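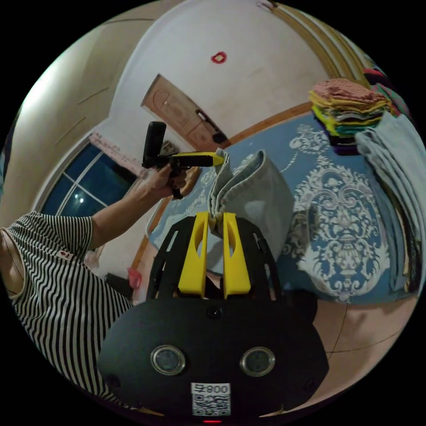 Folding a whole load on the bed – how do you stop the pile toppling?
Reading time: 2 minutes

Gunnel Skjelbred
I do all my folding on the bed on a Monday, and by the end I've got one great tower with knits, towels and jeans all muddled in together. I get it nearly to the wardrobe and over it goes! I've tried smaller folds, and I've tried sitting down to it (worse). Is there an order I should be doing things in, or do I just need a second pile?
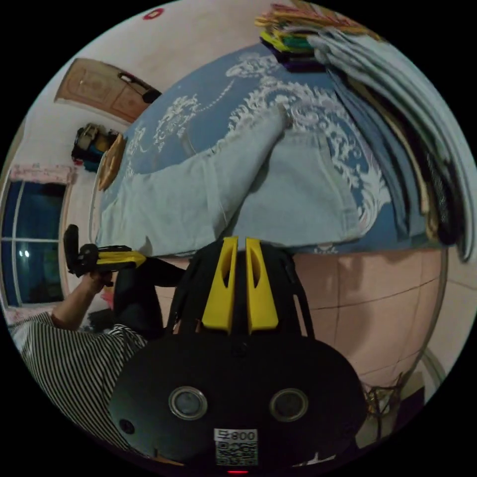
Stamstead
Second pile. My mum did one per shelf and carried them over one at a time.

Elbridge64
I had this for years, and mine was all down to the order. Big flat things go at the bottom, so towels first, then trousers, and knits last because they squash. Anything with tassels or fringe I lay along the side and put away on its own. 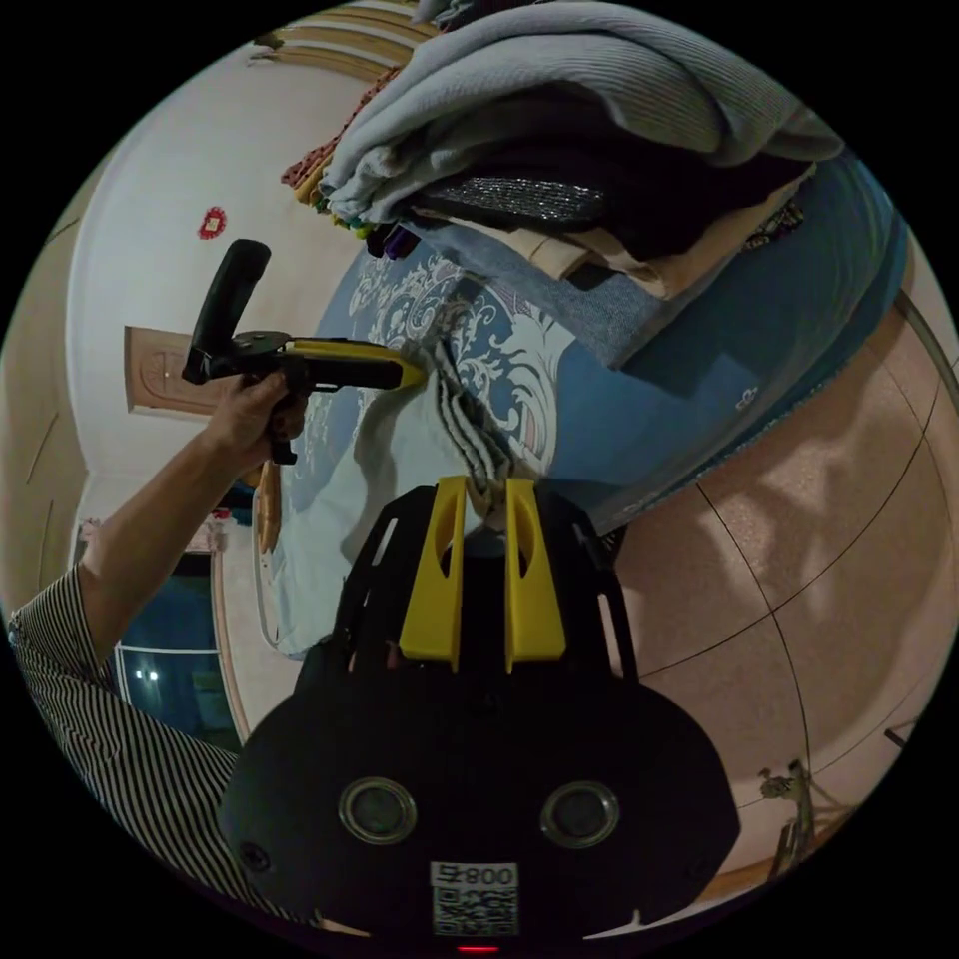

Striped cloth at the bedside, with the folded pile on top of the bed

This is how I go about it now:

1. Shake everything out and spread the bedspread flat, or the bottom layer tips.
2. Do the jeans while you've still got room. Lay them out full length, smooth the waistband, leg over leg, then in thirds.

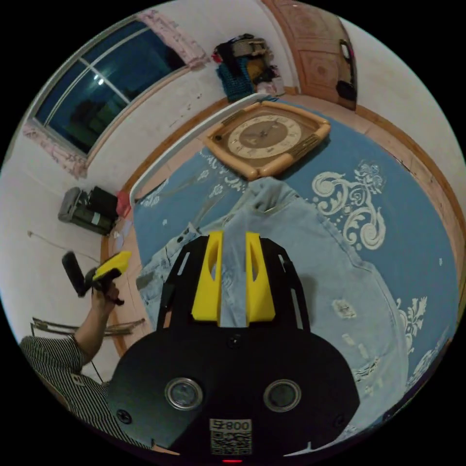 3. Stop at 8 things and start again next to it. I never listen to this one and I always regret it – my cardigans ended up behind the bed in February.

Contact us | Copyright Tarnudbridge Home Help | Back to top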